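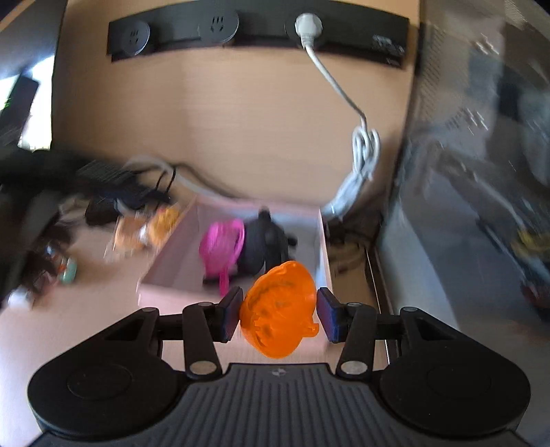 Section 4: Recording Your First Batch

By now the Starden hand gripper should be charged, paired and calibrated. If it isn't, go back to Section 3. The software will let you record without calibration and will be perfectly cheerful about it until training day.

What follows covers one task: pick up a small item from the tabletop and put it in a box. It sounds dull, and after the first hundred you will have confirmed this for yourself. Start with it anyway.

Before you start

1. Choose a box with low walls. Tall boxes hide the item at the moment of release, which happens to be the moment the model most wants to see.

2. Leave ordinary clutter on the table. Cords, outlets, odds and ends at the back are all welcome. A model raised on a spotless desk tends to panic at its first extension cord.

3. Free up disk space. A full batch is 225 episodes.

4. Open Costache on the recording computer and create a new batch. Give it a name you will recognize in June. "test2_new_final" has been taken, by everyone.

Recording an episode

5. Hold the gripper at the start position, fingers open, and squeeze the record trigger once. Wait for the short beep.

6. Approach the item at the speed you would use to pick up someone else's coffee.

7. Close the fingertips on opposite sides of the item. With thin-walled plastic pieces, stop squeezing as soon as the item is held. The fingertips can go on closing well past the point where the item would like them to.

8. Lift, carry the item over the box wall, lower it and open the fingers. Don't throw. Throwing is a separate task and it has its own section.

9. Return to the start position and squeeze the trigger again. Two beeps mean the episode was saved. One long beep means it wasn't, and no amount of squeezing will bring it back.

Note: If the item has a tab, a stem or a handle, vary where you grip it from one episode to the next. People settle on a favorite spot by the third try, and the model will inherit the habit.

Note: Some blur toward the sides of the picture is normal when your wrist turns. Blur on the item itself means you are moving too fast. Costache flags these episodes in yellow.

CAUTION: Keep your other hand out of view. Models trained on helping hands learn to wait for one.

CAUTION: Don't grip plugs, power cords or anything attached to a wall outlet. They may be in the background. They are not to be in the fingers.

Fumbles

10. If you drop the item and recover it within 4 seconds, keep the episode and tag it "recovery." These are useful.

11. If you drop the item and it rolls off the table, press Discard. Remarks made while crawling after it are not recorded. The gripper has no microphone, a design decision we stand by.

Finishing the batch

12. Review any yellow episodes and keep or delete each one. Aníbal Sotelo, who wrote the review screen, would like it known that "Keep All" was added over his objections.

13. Choose Export, then Skuvbridge format. The Arnberg trainer will refuse anything else, with an error message that mentions neither Skuvbridge nor format. If you see "Error 166," this is the one.

14. Put the gripper back on its charger with the fingers closed.

One batch is enough to check that everything works. For a model you would trust with your own belongings, plan on at least 1000 episodes, using several items and more than one person. Section 5 explains how to merge batches from different people, including the one who holds the gripper upside down.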